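4.2 Recording a pick-and-place set

1. Smooth the tablecloth and put the basket and both bread rolls on it, within reach of the arm.
2. In Clisska, open a new set and enter the task name and your initials.
3. Press Record, then guide the gripper to the first roll. Close the fingers slowly.

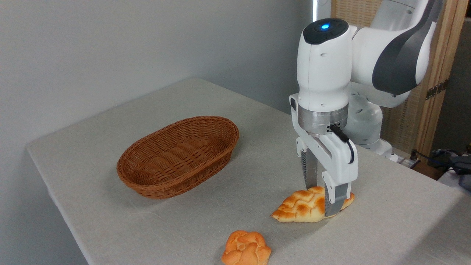

4. Lift, move over the basket and release. Do the same with the second roll, then press Stop.
5. Move the basket to a new spot and repeat until you have 40 episodes.

Note: Keep failed grasps. Mark them F.

Caution: Keep hands off the table while recording.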